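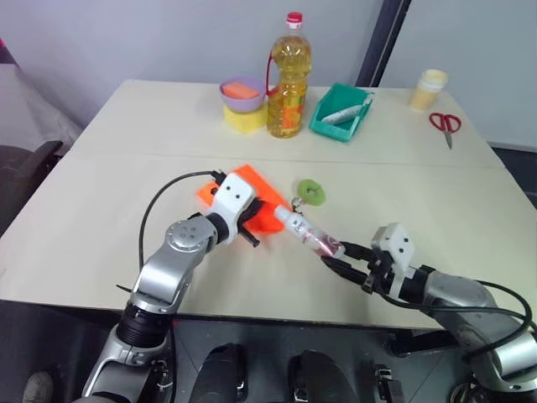 Safe-practice rules for two-arm work: progress to Aug 23, 2019

The draft rules for the Gurnik bench now run to 39 clauses, 60 fewer than the March version. Prakash Varghese cut the repeats and moved the cable clauses to the front.

Plerida has checked 465 logged runs against the draft – mostly small-object tasks with both grippers on one item. The grip force limit for thin plastic is still open. Kamath wants one figure for all tubes and Drakano wants it set per task.

Spending stands at $1155 for the period, all on printing and operator training. The next draft goes to both sites for comment.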